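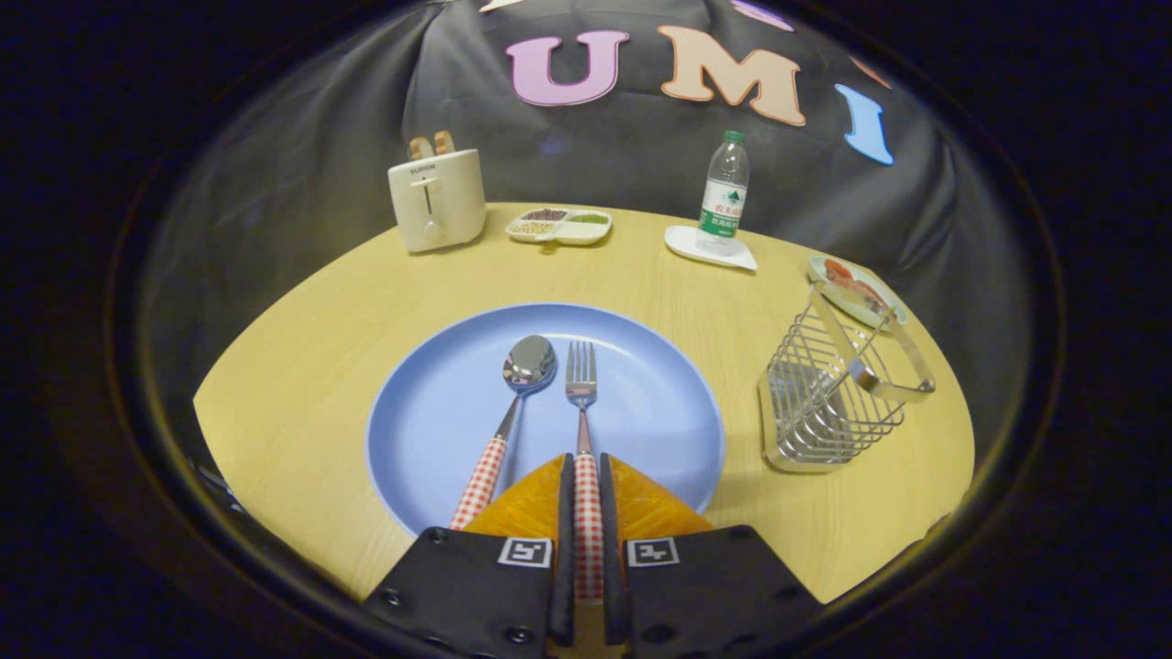 The fork task at the Trirura club's practice table, gripper closed on the checked handle.

The place setting task has five scored steps, and the student team at Trirura has spent most of its winter term on the second one. A fork lying on a plate has to be picked up by the handle and moved to the wire holder without dragging the spoon beside it.

The club works with a hand-held parallel gripper. A student carries it through the task, the camera on the tool records the view, and the recordings are used to train a policy that will later run on an arm. Each recording is called a demonstration. By 11/02/2018 the team had logged 170 of them for the fork step and kept 164. The rest were dropped for tracking errors, most of them cases where a marker on one of the fingers was lost in glare.

"We were too fast in the first batch," says Suqin Tan, who keeps the logs. "You do it the way you would do it with your hand, and the positions come out too far apart to be useful."

The team now uses a written procedure. The operator starts with the fingers open and the handle between them, holds still, closes, holds again, then lifts. Pauses are trimmed later. Baldur Hafstein wrote the first version, and it has been revised 3 times, mainly over the angle of approach.
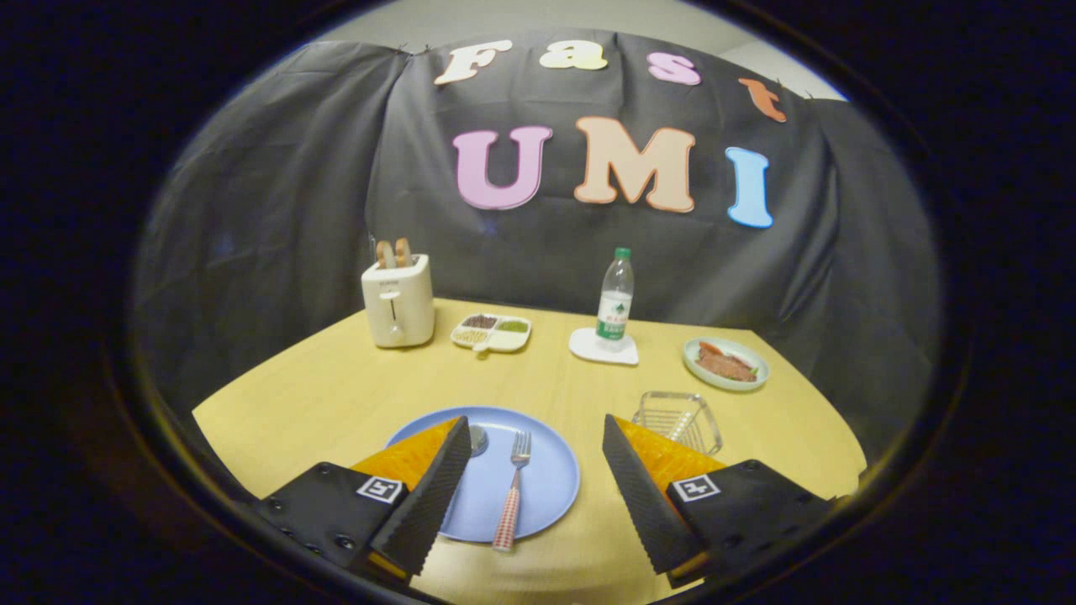
Approach angle matters on a smooth plate. If one finger reaches the handle before the other, the fork turns and the tines swing toward the spoon. Soft pads tolerate a small offset, but the students found that a steep approach also pushed the handle against the rim. The current procedure asks for a shallow approach in line with the handle — slower to set up, easier to repeat.

Items that play no part in the task stay on the table. Bread, bottle and side dishes are shifted between batches so that the policy does not learn to find the fork from the position of the toaster. Bushra Baloch draws up the layouts and records each one on a paper grid.

Malou Bech, the club's adviser, has kept the rules short. One operator per batch, no edits to the raw files, and a note for every dropped recording. The Holst meet in February will score only completed transfers, with 2 attempts per team.

The spoon step comes next. Its bowl is reflective and the team expects more trouble there.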